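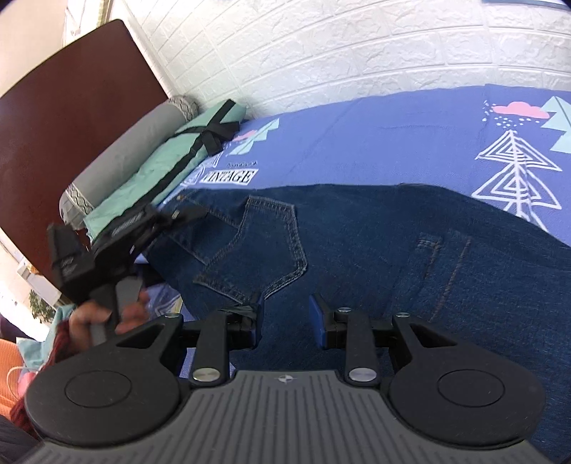

Norholm Mill Open Day, 6/16/18

The old textile mill at Norholm opens its doors to the public twice a year, once in April and once in June. I missed the spring date, so I took the early bus from Culomgate and got to the gate a little before ten. Admission is 5 dollars, paid in cash at a table in the yard, and you get a paper sticker to wear on your shirt.

Tours leave on the hour and take 12 people. Mine was led by Doina Stojanovska, who worked in the dye house for most of her career and now runs the visits. She started us in the bale room, where the cotton used to come in by rail. The tracks are still in the floor. The room is used for storage now and smells of cardboard and machine oil.

From there we went up to the spinning floor. Most of the frames were sold when the mill closed its main business, but one row was kept and still runs for visitors. It is loud. Earplugs are in a box by the door, and you should take them. Stojanovska let it run for a couple of minutes, then shut it off and explained how a broken end was pieced back together by hand. She did it twice so the people in the back could see.

The dye house was the part I came for. Denim yarn was dyed here as long ropes, dipped in indigo, lifted out into the air, and dipped again. The yarn goes in looking yellow-green and turns blue as the air gets to it. The core of the yarn stays pale, and the pale core is what shows at the knees and seams after years of wear. The vats were drained long ago, but the concrete around them is still stained a deep blue, and so is the handrail on the stairs.

The weaving shed is rented to a small company called Batista, which makes short runs of heavy cloth on restored shuttle looms. Two looms were going. Anouk Vandenberghe, one of the weavers, had some finished cloth out on a bench and was cutting swatches for anyone who asked. I asked her about washing. She said to turn jeans inside out, use cold water, and keep them out of the dryer. She also said new dark denim will rub off on a light couch for the first few months, and there is not much you can do about it.

The last stop was the records room. It holds pattern books, wage ledgers and a wall map of the company housing in Plindedura, across the river. There were 104 houses at the peak. You can look through copies of the ledgers, but the originals stay in the cabinet.

The tour ran long, close to two hours. Lunch was soup and rolls in the former boiler house, and the line moved slowly. Parking is limited to the front lot, which was full when I left, so the bus is a better choice. It stops across from the gate, and the last one back to Culomgate leaves at 5.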